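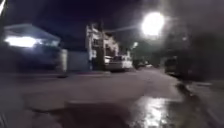 Bamari Street after dark, lamp to the right, white car parked in front of the tall building.

Wednesday 1st July

Second night walk of Bamari Street. Length from the corner to the end of our section is 513 metres by the wheel, one metre longer than on the March walk. I have let the March number stand in the register and noted the difference beside it. The wheel has a new tyre.

Sky clear, no moon while we were out. Efren Malabanan carried the meter and I kept the sheet. We started at the corner and worked along the left side first, then came back on the right. Readings were taken at ground level, sensor flat, at the centre of the lane and again at the kerb. Where a car was parked over the kerb point we moved to the next clear spot and wrote down the offset.

The lamp near the trees remains the main item. It is a white source and very bright when viewed from the lane. The centre-of-lane reading underneath was 29 lux. Halfway to the next lamp it was five. That is a poor ratio for a residential street, and the eye makes it worse, as anyone walking out of the bright part needs a while before the footpath is readable again. I did it several times and on each pass I lost the kerb line in the same place.

The trees take up a fair share of what should reach the right side of the road. On the March sheet I had written "foliage, moderate". I have changed that to "foliage, heavy". A pruning request went in after the March walk under reference 688 and still shows as open. I will ask Erlinda Mangubat whether it has gone to the parks crew or is sitting in our own tray.

The building fronts complicate the sheet. The low building on the left has a strong white light across the front, and the spill reaches the lane. We took that reading anyway and marked it as mixed source. It can't be used to judge the street lamps, but people walk under whatever light is there, so it belongs in the log. The pale boundary wall also throws a bit back. Darker walls would cost us some of that, and I have wondered before whether wall colour should have its own column. For now it goes under remarks.
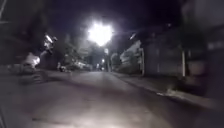
Night Walks Diary | Street Lighting Working Group, Bamari and Storari Streets

Glare took up the middle part of the walk. The method is simple: stand in the lane at eye height, look straight down the road, and note the farthest thing that can be picked out beneath the lamp. I could make out the pole and the smaller fitting partway down it. Past that, one distant lamp as a point. I could not have said with confidence whether a person was standing by the shrubs on the left. Efren's result was the same, a little better when he shaded his eyes with the clipboard. I tried the clipboard as well. It helps a great deal, but it is not a measurement, so it went in the margin.

The fitting lower on the pole is not on our asset list. It may belong to a resident or to the utility. I have entered it as "secondary, owner unknown" and left the wattage blank. Ariel Abella keeps the utility maps and can probably settle it in one phone call.

There is a small dark patch on the road surface toward the left. I can't tell a stain from a crack at that level of light, and I didn't want to kneel in the lane to find out. Marked for a daylight visit. If it is a crack it goes to the roads people, and if it is oil it goes nowhere.

Two options are still on the table for the bright lamp. The first is a shield on the existing head. Zusgate has quoted for one that clips on without rewiring. The second is to drop the output and add a new lamp in the gap. The shield is cheaper and would reduce the glare, but it does nothing for the dim stretch. The second option needs a pole position, and every position I can think of ends up in front of a gate or a window. I favour the second all the same. I wrote this up on the group list as soon as I got home, with the readings attached.
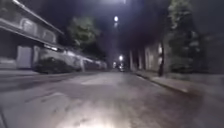 Tibor Katona replied within the hour that he would fit the shield first and measure again before paying for any new pole, since a lower glare figure might make the dim stretch read better to the eye even with the meter unchanged. He added that a new lamp facing upstairs windows would bring in complaints before the concrete had cured, and that he had been on the receiving end of those on Storari Street.

He has a point about the order of work. I don't agree that the gap can be argued away by adaptation, as five lux is a spot reading under clean conditions, and the lenses will only get dirtier. But a shield can be taken off again and a pole can't, not cheaply. I have moved the shield to the top of the list and kept the pole as a separate line.

His other remark, about upstairs windows, I will check properly. The two-storey place on the left has a row of them under the eave, and any pole on the opposite side would face them directly. Need a vertical reading at sill height. Bienvenido Gatchalian has the long staff with the bracket. Ask him for the bracket too this time.

Road markings: the paint is faint and hard to read at night from any distance. Not a lighting matter, passed on.

To do before the next walk:
Recalibrate the meter, certificate runs out soon.
Chase 688.
Daylight look at the dark patch.
Call Ariel about the lower fitting.
Spare batteries for the torch. Mine was down to a brown glow by the time we got back to the corner, and the last four kerb readings were written mostly by feel. Efren has recopied them.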